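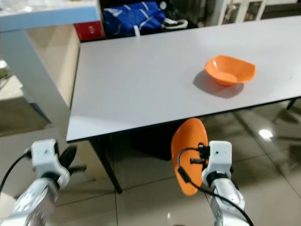
4.2 Bowls

Of all the tableware we looked at, bowls gave us the most to talk about. A plate has a clear front and back and almost everyone stacks plates the same way, but a bowl can be set down open side up, turned over to drain, nested inside another, or leaned on its side against whatever happens to be near. We coded each of these as a separate resting position, following the scheme in Section 3. The orange plastic bowls in Figure 4 belong to the set we came to like best, mostly for the rim. It is slightly wavy, and a rim like that gives people something to talk about as soon as they start stacking! Several participants turned one bowl inside the other a little at a time, looking for the place where the two edges would follow each other, and only then let go. With the plain-rimmed bowls from the Brarach kitchen we never saw this.

Figure 4. Two orange bowls of the same shape, one open side up on the light gray table and the other held tilted on its side.

The full collection holds 699 table-clearing episodes, recorded at the Kirkel and Brarach sites, and bowls appear in all of them. Participants were asked to clear the table the way they would at home and were given no order to follow. Two coders, Tymofii Derkach and Zoriana Sirko, marked the resting position of every bowl at the start of an episode, at each pause, and at the end. Where they disagreed, Souad El Ouafi made the final call. Most of the disagreements were over bowls that leaned — is a bowl propped on a folded towel "on its side" or "open side up, tilted"? We settled on the first reading whenever the rim was closer to upright than to level, and went back over the earlier Kirkel episodes to make them match.

Nesting was the part we had looked forward to, and it did not disappoint. People who nested early, before touching the cups or cutlery, tended to use the top bowl as a carrier for small things: spoons, bottle caps, a bit of orange peel. People who nested late carried their small things by hand and made more trips. We had expected early nesting to be a matter of habit, the same person doing it every time, but many participants switched between episodes depending on where the bowls had been placed. A bowl near the edge of the table was usually picked up first and taken to the other one. When both stood near the middle, the cups often went first and the bowls waited.

Color turned out to matter more than we had planned for. On a pale tabletop an orange bowl is very easy to find, and the glossy inside looks lighter than the outer wall, so a coder can often tell from color alone whether a bowl is facing up. The white Elivmont bowls were much harder, especially in the late afternoon episodes, and Derkach and Sirko asked for a second viewing of those far more often. We kept both sets in the study all the same. Kitchens are full of white bowls, and a coding scheme that only works on orange ones would be of little use to anyone.

One smaller observation deserves a place here. Bowls nested with their rims in line came apart easily when the table was set again, while those pushed together at an odd angle sometimes stuck, and participants gave them a twist or a tap. Ghizlane Abdelaziz, who ran the Brarach episodes, began noting these sticking pairs in September, and her notes led to the "separation" code described in Section 4.3. Stacks of up to 3 bowls are covered there; taller stacks were too rare to code.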